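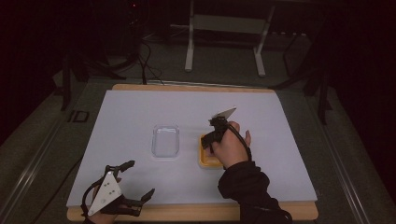

The woman who runs the sorting tables at Vestgate has worked there for 21 years. Before that she packed orders for a mail-order firm, and before that she was in school. She agreed to talk during her lunch break, with the door to the loading side open and a sandwich in front of her.

Vestgate takes in leftover craft and sewing supplies, sorts them and sends them out again to schools and clubs. Buttons are the largest part of it. A delivery in December held almost 3,000 of them, all in one sack.

"People think it's quiet work, and some of it is," she said. "But you get a sack like that and you don't sit down much."

Her method starts with the table. She wants a pale surface under everything, and she wants it bare before the first item comes out.

"A dark button on a dark table is gone," she said. "You put your sleeve on it and it's on the floor. I had a brown table at Cutance, where I did my packing, and I spent half my day on my knees."

She likes small rectangular containers, and she likes them different from each other. A clear one is for things that still need checking. A colored one is for things that are done. She keeps a gap between them wide enough for a hand, so that what misses one doesn't land in the other.

"I tried three once. I thought I'd be faster with a third one for the odd pieces. I kept losing track of which was which, so I went back to two."

New people are taught to reach down into a container before letting go. Dropping things from above makes them bounce, she said, and beads are worse than buttons.

The containers themselves come from wherever they can be found. A batch of 39 arrived from Birnel when that shop closed its fabric counter, and most are still in use. She washes them by hand at the end of a job and leaves them upside down overnight. Lids are kept on a separate shelf. She doesn't care for lids.

"Lids are for shipping. If it's on my table, I need to get in it."

Asked whether she had ever wanted to do something else, she thought about it for a while. She was offered an office job at Flanagan some years ago — more money, a shorter drive — and went to see the place. They showed her a desk and a phone.

"It was fine. They were nice people," she said. "I just didn't want to answer a phone."

She sorts at home too, mostly screws and batteries. Her own button jar has never been sorted.

Her break ended at half past twelve. There was a box of zippers to get through before the truck came, and she wanted the long ones out first.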